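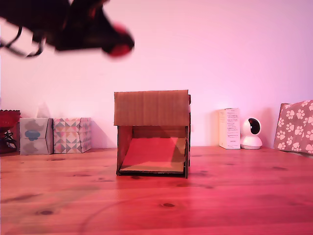 In Defense of the Cardboard Box on the Table

My sister-in-law thinks a grown adult should not have an open cardboard box sitting in the middle of a wooden table. She's said so more than once, usually while looking for somewhere to put her coffee. I've thought about it a lot (more than she has, I'm sure) and I still say she's wrong.

I grew up in a house where every box got flattened before the delivery truck was out of the driveway. My dad was fast, too. You could be halfway through planning a garage for your toy cars and he'd have the thing under his boot. So maybe I'm making up for lost time, but I love a little box set down with its opening to the front and a flap over the top like a roof. It looks like a house! A tiny bus shelter, maybe. You want to put something in it right away.

And you don't have to know what. That's my real argument, I guess. Stores want to sell you an organizer for everything now – I saw a desk tray set from Brikar for 115 dollars, and all the slots were already decided for you. Pens go in one, clips in another. What if I don't own any clips? My friend Tyson Grewal bought the set and keeps receipts in every single slot, even the round one.

A box asks a lot less of you. If one edge gets ragged, fine. If you get sick of it, out it goes with the recycling and you've lost nothing. I've had mine hold mail, seed packets, a sleeping action figure and, for most of May, a sandwich bag of foreign coins.

People put up with a tissue box standing out all year and never say a word about it. That's cardboard too! Print a soft gray pattern and a little blue flower on the front and suddenly it's allowed to live against the wall like it pays rent. The plain brown one gets treated like trash that missed its ride.

I did offer my sister-in-law a deal, which was that I'd move the box whenever she came over. She said yes. I've moved it twice, both times onto the chair she likes.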